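The road money, again

I spent most of an evening at the county building in Casside for the hearing on the road fund, and I want to write down what I heard while I still remember it. The local paper gave it four paragraphs.

For anyone who moved here recently, the road fund was set up to patch rural roads. Each district on the council gets a share, and the member for that district more or less decides where it goes. The state auditor looked at the last two budget years and found 400 payments with no inspection report attached. A lot of them went to one paving contractor, Prender, for work on roads that people who live on them say were never touched. I drive Hsieh Road most mornings. It is on the paid list for resurfacing, and it has the same potholes it had when I bought my house.

The council's position is that the reports exist and were misfiled when the county switched to its new records system. The auditor's office said it had asked for them 5 times in writing. The council's lawyer said some of those letters went to an old address. That exchange took up a good half hour.

What people came to hear was whether there is a list of members who signed off on the payments. There is. The chair confirmed it and then said it would stay sealed until the county attorney has finished with it. He would not give a month.
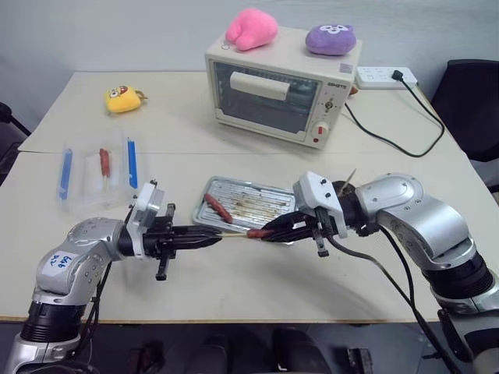
Sealing the list protects the honest members as much as the others, one reader wrote to me after my last post, and a name that leaks out early will stick to a person even if the paperwork turns up later. I have thought about that. It is a fair point, and I would accept it if there were a deadline. My trouble is that the same people who want time to find the reports also vote on the attorney's budget.

Public comment started a little after eight. By then about 100 people were left in the room, and each speaker got two minutes. Most talked about their own road. A man from the Cuvia side had printed out the payment for his street, $2,615 for gravel, and asked the council where the gravel was. He was told to file a written question. He said he had filed one in March.

Two council members said they would support releasing the list now. The other five did not say anything on the record, so there was no motion and nothing to vote on.

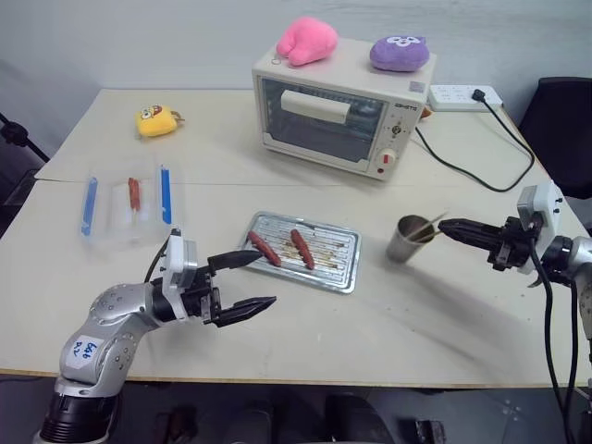
What happens next

The attorney's review goes on with no end date. The auditor can ask a judge to order the list released, and her deputy said they were considering it. The fund itself is still open, so members can keep approving payments while all this is going on. I think it should be frozen except for emergency repairs, and I sent the clerk a letter saying so.

The next regular meeting is in August. Written comments have to reach the clerk by noon the day before. I plan to go, and I'll bring my own copy of the Hsieh Road payment.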